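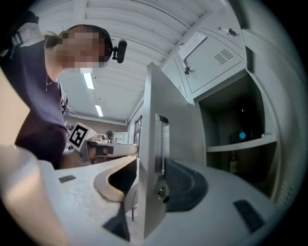 Moira Tapsell
Runs the repair and alterations workshop on Orkura Street, Pukgate

Most of the useful work in a day is done looking down. Folding, sorting, packing, wiping, cutting out, labelling, peeling, mending. You lean forward, your chin drops, and you stay like that until the job is finished or your neck tells you to stop. I have worked this way for most of my life, and I think we put up with far too much of it.

My argument is a simple one. The surfaces we work on are too low for a great many of the people who use them, and the money we spend on making rooms look nice would be better spent on making them the right height.

In February I moved my workshop to the ground floor of the old Woo building. The previous tenants had left a row of good, solid tables behind, and I was pleased to have them. Within a week my shoulders ached in a way they never had upstairs. The new tables were lower than my old bench by less than the length of my thumb. It does not sound like much, and to look at it you would never notice, but over a day of unpicking hems it was enough to send me home stiff. I put them up on blocks. It cost next to nothing and took an afternoon.

Since then I have paid attention to how other people stand when they work. In the kitchen at the Ronon community hall, anyone above middling height washes up with their feet wide apart to bring themselves closer to the sink. At the charity shop, donations are sorted on a folding table meant for people sitting down to eat. Parents change babies on beds. Half the people I know fold laundry on the sofa, bent nearly double, with a perfectly good worktop in the next room that is covered in post.

There is a standard height for a kitchen worktop and I understand why. Cookers and washing machines have to fit under or alongside, and a fitter can't be expected to measure everybody's elbows. But a standard is a guess about who will be using the room. I am tall. My neighbour is short and kneads dough with her arms up like somebody playing a piano that is too big for her. We have the same kitchen, put in by the same builder, and it suits neither of us.

The advice we are given instead is to look after our posture. Stand up straight, bend from the hips, take regular breaks. I have nothing against this advice. I do think it puts the job on the wrong person. You can't stand up straight and see a small stitch on a low table. If the thing you are looking at is down there, your head will go down there as well, and no amount of being told off will change it.

Pukgate council is deciding what to do with the craft room at the library, and has set aside 2,000 pounds for it. The drawings I have seen spend most of that on new flooring and a feature wall. The flooring we have is ugly and does no harm. What the room needs is 4 sturdy tables with adjustable legs, and a couple of high stools for those who can't stand for long. The council had 126 replies when it first asked people what they wanted from the room, and the summary pinned up by the library door lists "comfort" near the top. I doubt many of those people meant the walls. Comments close on 31st March, and I have sent mine in.

I have heard two objections. One is that adjustable tables wobble. Cheap ones do. Decent ones are steady enough to cut heavy curtain fabric on, and I say that having done it. The other is that people won't bother to adjust them, and there is some truth in this. Most of us walk up to a table and start. But a notice on the wall and a helpful person at the first session or two would go a long way, and a table that somebody could raise is still better than one that can't be raised at all.

Light is the other half of it, and it gets even less thought. A ceiling light behind you throws your own shadow over your hands, so you lean in to see past it, and then the shadow comes with you. A lamp at the side fixes this. I keep one on each end of my bench and would give up the kettle before I gave up either of them.

I will also put in a word for dressing for the job, which people seem to find fussy. Anything loose falls forward when you do. Tie your hair back, or use a headband if the short bits escape. Push your sleeves up. Long necklaces swing into whatever you are doing, although a fine one that sits close to the neck gives little trouble. A plain dark jumper is hard to beat, as it hides the fluff and the chalk – navy is my own choice, and I own more of them than I need.

Some bending can't be designed away. Floors have to be cleaned and the bottom drawer has to be emptied. Gardeners would laugh at the whole of this column. I am only asking about the work we do standing at tables, for hours, in rooms that somebody has planned and paid for.

If you want to test your own, stand at the table where you do most of your work and let your arms hang. Bend them at the elbow. For most light jobs your hands should meet the work a little below that point. If you have to stoop to reach it, find some blocks – old books will do for an afternoon, as long as nothing heavy is going on top – and see how you feel by teatime.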